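The cloth comes first

Lensa Gebremichael works on a table covered with a plain teal cloth, and she will not put anything down on it until the cloth has been pulled straight. She has run Rosoletti, a sorting and repacking service for people moving into smaller homes, since April.

"Most people start with the boxes," she says. "I start with the surface. If the table is a mess you can't tell what you've got."

Her method is simple. A few small things come out at a time and go in a row across the middle, with bare cloth in front and behind. Once a row has been dealt with, it is wrapped or put aside, and the next one is laid out. She allows 90 minutes for a drawer and takes a break after every 2 drawers.

She has tried other coverings — white paper, an old bedspread, a rubber mat — and came back to cloth. "Paper tears and the mat was too heavy to carry up stairs. Cloth folds. You get a crease, but I can live with a crease."
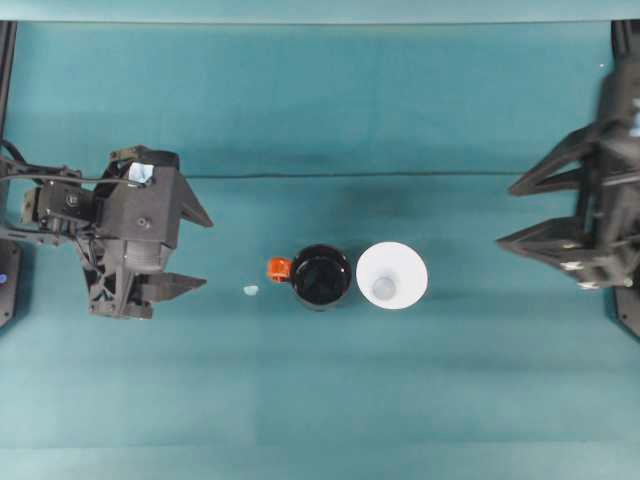 Wudareck would rather sort straight into the box, and says that laying everything out only doubles the handling. Gebremichael has heard this before and doesn't argue much.

"It is slower, yes. But I had one kitchen with 1,190 things in it, and we wrote them all down. The family only wanted to keep the small stuff. You don't find that out by tipping a drawer into a box."

She washes the cloth at the end of each job and keeps a spare in the car.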